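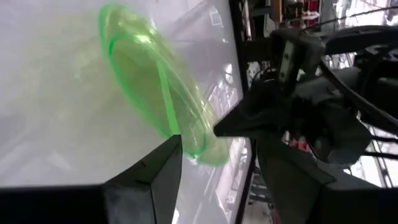 Good practice for tabletop arms: your questions

Who are the rules for?
Anyone running a session on the Nulletti benches, new or old hand. They fit on one page and they're worth reading twice!

Do I really have to fill in the Prostau sheet every time?
Yes please. It takes two minutes, and we now have 400 of them, so we can spot a drifting joint long before it spoils a day's work. I love that pile of sheets.

How hard should the grip be on thin plastic?
Start at 40 on the Zonik scale and go up in small steps. Stop as soon as the piece holds. If the rim bends, you've gone too far.

Can both arms work at once?
They can, and it's great fun to run, but only one arm goes into the middle at a time. The other waits on its own side with its fingers open.
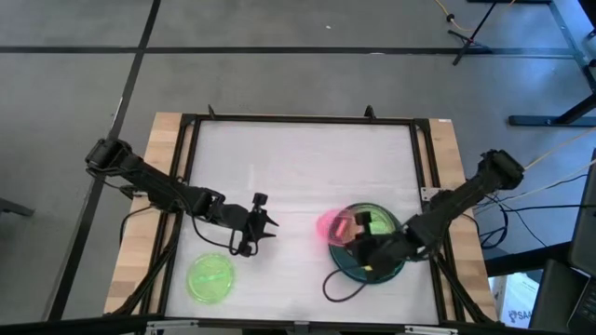

What about cables?
Leave enough slack for the full reach, then move each joint slowly to its limit before you start. Check again after lunch. Cables creep.

Which dishes and cups are allowed?
Light plastic only, no glass or china. See-through colours are welcome (they're a proper challenge). Retire anything with a crack.

How often do we change the fingertips?
Every 200 hours, or sooner if they look shiny. Spares are in the Wako drawer, part 133.

Where do I stand?
Outside the reach of both arms, stop button in hand. If you need to straighten the cloth, stop both arms first.

Can I suggest a new rule?
Please do! The April update was nearly all your ideas.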